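Trirel busca personas para su taller de Groltunholm: turno de acompañamiento a robots

Publicado el 29/03/2024

Hace un año, en la sección de retirada de papel de Trirel trabajaba gente que retiraba papel. Ahora lo retiran los brazos, y la gente se dedica a mirar los brazos, a llevarles la contraria y a rellenar partes. Cobra lo mismo, le duele menos la espalda y bastante más la paciencia. Buscamos a quien quiera sumarse.

El puesto se llama oficialmente «operador de acompañamiento». En la planta lo llaman «niñera», y no hemos conseguido que cuaje otra cosa.
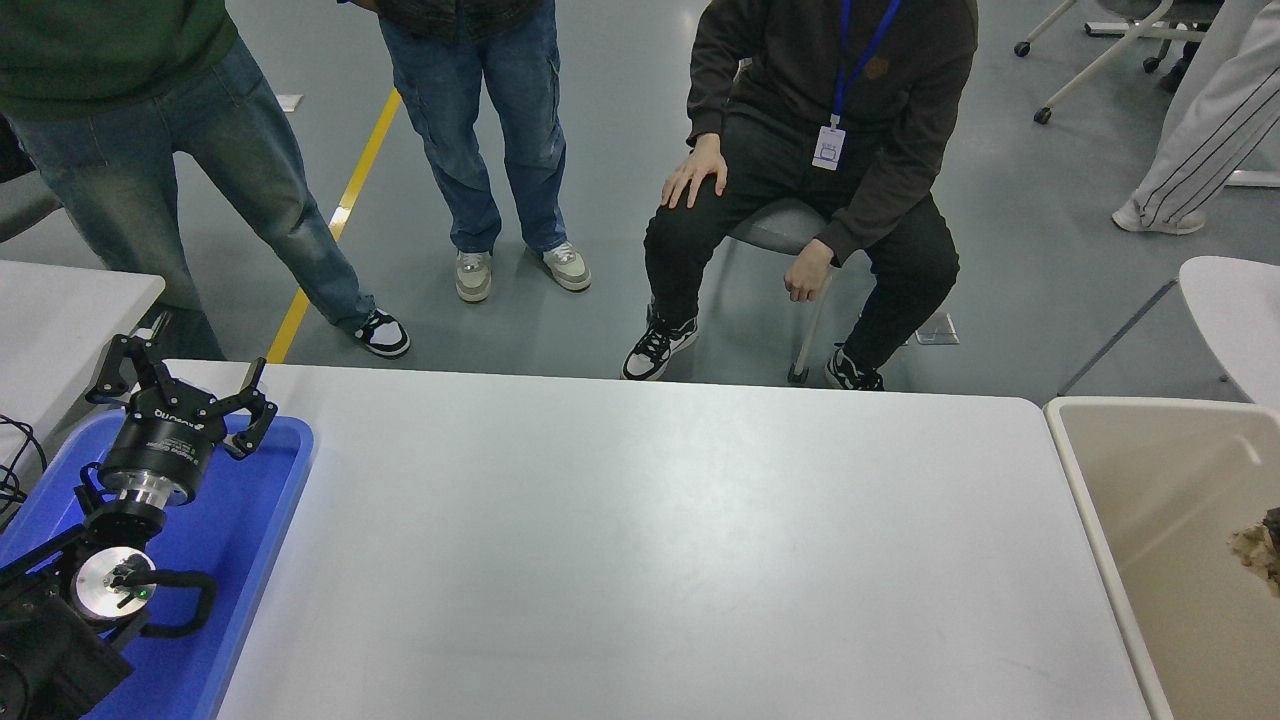

La pinza izquierda, sobre la bandeja azul. Taller de Groltunholm.

Qué harás:
Preparar la mesa y la bandeja antes de cada tanda.
Parar el brazo cuando haga falta, sin pedir permiso a nadie.
Anotar los fallos en Mivley, nuestro programa de partes, que tiene 33 categorías de error y ninguna es la que necesitas.
Pasar ratos largos sentado. Quien venga de la línea antigua lo agradecerá la primera semana.

Qué pedimos:
Experiencia en planta, almacén o limpieza industrial. No hace falta saber programar – de eso se ocupa Wihongi, la empresa que mantiene los equipos.
Buena vista y poca prisa. Una bola de papel arrugado puede dar para toda una mañana de conversación técnica.
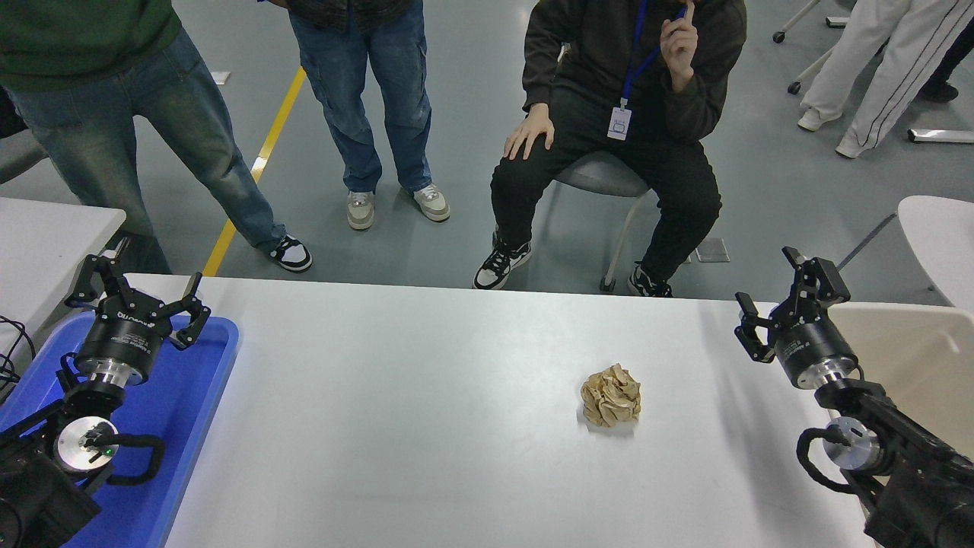
También pedimos franqueza. Si una tarea se hace antes a mano, queremos que lo digas, aunque haya visita. Las dos últimas mejoras del turno salieron de quejas, una de ellas bastante maleducada.

Qué ofrecemos:
Contrato indefinido tras el periodo de prueba, turno fijo de mañana y formación pagada de 118 horas. Plus de 100 euros al mes por noches voluntarias. Y por escrito, desde noviembre: los puestos que cambian por la automatización se reconvierten, con el mismo salario y la antigüedad intacta. Costó varias reuniones y muchísimo café de máquina, que por desgracia sigue sin automatizar del todo.

Interesados, enviad el currículum a la atención de Eliseo Zavala, oficina de personal, extensión 3000. Las cartas de motivación las lee él, entero y verdadero, así que mejor de una página.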